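Lodwood workroom: the table and mats

Lizeth Chávez put together this page for people who use the sorting table at Lodwood and want to see how it is set up. The table has an orange-brown wooden top, and the gray mats stay on it for most jobs. Cans and other small goods go in a shallow cardboard tray on the left.

The room is open to Tindmont members from September on. Please put the mats back straight when you finish – the seam should run front to back. Wipe them with a damp cloth only. Spare trays are on the shelf by the door, under the Etell boxes.

Older pictures of the room, from before the tables were changed, are on the Lam page.
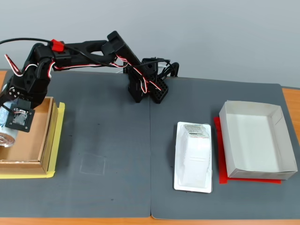
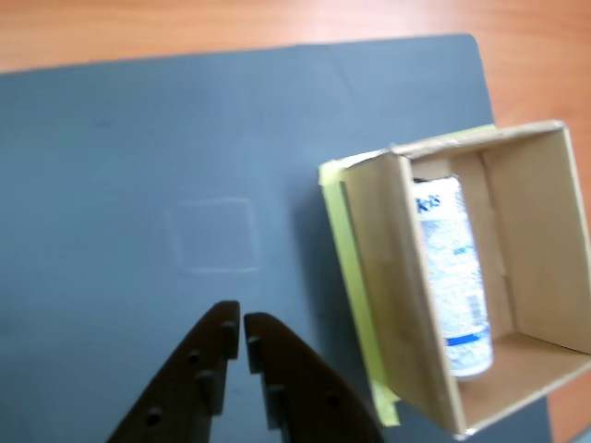

The sorting table at Lodwood. First picture: the tray side, with a metal can at the left. Second picture: the mat, with a faint square mark on it.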